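Jandulton Playroom, monthly walk-through, February
Filled in by: Ieva Tamošiūnaitė
Start 7:40 am, before doors

1. Entrance and gate
Latch closes by itself: yes
Hinge side finger guard: cracked at the bottom. Taped for now. Ordered one from Famora, same as last time.
Mat flat: no, corner curls up. Swap with the one from the hall.

2. Floors
Clean and dry: OK
Trip points: extension cord by the book corner again. Took it away. Please don't put it back, use the wall outlet behind the shelf.

3. Shelves and cubbies
Anchored to wall: all but the tall one moved in January. Needs 2 brackets. Do not load the top until done.
Sharp edges: OK, sanded the one Alvarado room complained about.

4. Outlets, heaters
Covers on: 2 missing, hallway side. Replaced.
Heater guard: warm to touch but fine. Screws tight.

5. Toys, pretend play
Loose or broken parts: pulled a truck with a split axle, one doll with the arm coming off. Both in the trash, not the fix-it bin.
Battery doors screwed shut: checked everything that takes batteries. Cash register screw was stripped so it's out untill we find another.
Small parts tester: anything that drops in the tube goes to the big kids' room. Few play food bits went over.

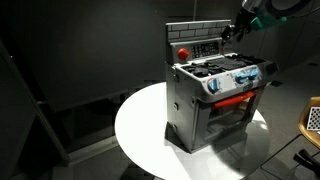
Wipe-down log: signed most mornings, gaps in the second week. Initial it even if you only did half, then write which half.
Paint chips: none I could find.

6. Soft stuff
Cushions: zipper pull off on the green one, tucked in, OK
Dress-up: no cords or long ties. Cut the string off the cape.

7. Fire and exits
Extinguisher gauge in green: yes. Tag number ends 792, matches sheet.
Back exit clear: NO. Stroller parked there at 8. Moved it. Talk to parents at pickup.
Exit light: OK

8. First aid
Box full: short on small bandages and gloves. Cold packs fine.
Emergency phone list: old, still has the Gimness office number. Print new one.

9. Outside
Gate lock OK. Wood chips thin under the slide, need over 300 pounds more to top up. Slide closed till then, cone is out.

To do first: tall shelf, wood chips, phone list. Rest can wait for next month but dont let the mat slide.

Signed, I.T.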